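Vieille station de travail à remettre en route : par où commencer ?

Forum Sinda > Matériel > Restauration et récup
Septembre 2019

rosaire_c
Bonjour à tous ! Ça y est, j'ai craqué : une grosse tour noire de bureau, ancienne station de travail, récupérée à la ressourcerie de Beaulieu. 11 euros ! Pas de processeur, pas de mémoire, pas de disques, mais tout le reste a l'air d'y être et je suis ravi. Je voudrais en faire un petit serveur pour la maison (sauvegardes, photos, un peu de musique). Vous changeriez quoi en premier ?
Rosaire Cloutier

Tiruter
Belle prise ! J'adore ces tours, tout se démonte presque sans outil et on a la place d'y mettre les mains. Regarde d'abord le socket avec une bonne lampe, en biais. Un contact tordu, ça se voit au reflet. Et tant que tu n'as pas de processeur à mettre dedans, ne touche à rien là-dedans, surtout pas avec un chiffon.

naltdale59
Moi je commencerais par l'alimentation, et je la remplacerais sans même la tester. Un bloc de cet âge, je ne lui confie pas mes disques.

Tiruter
Pas d'accord, naltdale. Les blocs de stations de travail sont souvent bien meilleurs que ce qu'on achète en entrée de gamme. Et le format n'est pas toujours standard, il risque de se retrouver avec une alim neuve qui ne rentre pas. Un testeur, un coup d'air sec, et on voit.

naltdale59
Souvent, oui. J'en ai quand même eu un qui m'a emporté deux disques en novembre dernier, alors chat échaudé... Qu'il lise au moins l'étiquette avant de décider.

rosaire_c
Merci à vous deux, je note l'étiquette. Côté mémoire, il y a des emplacements de part et d'autre du socket, je remplis tout ou je commence petit ?

kamrul.s
Salut, Kamrul Sikder, je traîne surtout dans la section serveurs mais là je ne résiste pas — deux barrettes pour commencer, identiques, et tu suis l'ordre indiqué dans le manuel de la carte. Si ça démarre, tu complètes. Vérifie aussi le type exact : sur ce genre de carte, l'ECC registered et la mémoire classique ne se mélangent pas. J'ai payé 168 euros pour l'apprendre, et les barrettes sont toujours dans un tiroir.

bidouille_du_soir
200 euros de pièces pour une tour à 11 euros, plus l'électricité... Un petit boîtier NAS ferait la même chose en silence, non ?

kamrul.s
En silence oui, mais avec beaucoup moins de plaisir ! Et puis on apprend énormément sur une machine ouverte. Cela dit pour la consommation tu as raison, au repos ça tire.

rosaire_c
J'assume le plaisir ! Bon, je commande deux barrettes et un processeur d'occasion, et j'apporte un wattmètre au repos pour bidouille, promis.

Tiruter
Voir aussi le message 937 du fil « câbles SATA », il y a une bonne liste de références coudées pour les cages à disques un peu serrées. Et pense à la pâte thermique, tout le monde l'oublie. Moi j'ouvre toujours ces tours couchées sur le côté, panneau retiré, la carte mère bien à plat : le processeur se pose tout seul dans son logement, on rabat le levier et on n'a pas à se battre avec la gravité. Tiens-nous au courant pour le premier démarrage !

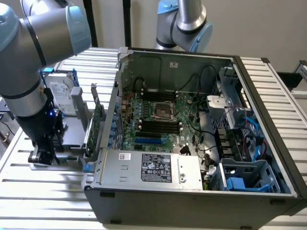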